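Finally rolled credits on Surnum last night, 200 hours in (yes, I talk to every villager twice), and I'm a bit sad to say goodbye to it. Such a lovely, old-fashioned RPG - turn-based, slow, full of heart.
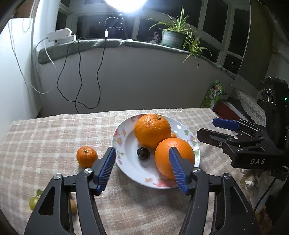 Surnum's last town, Trurkier, is my favourite of the lot. You can spend a whole evening in the market there and never draw a sword! Oranges heal 10 HP each, same as at the start, and I still bought them, big glossy ones like the pair on that flowery plate.

Next up is Amton, once my thumbs recover. Has anyone played it?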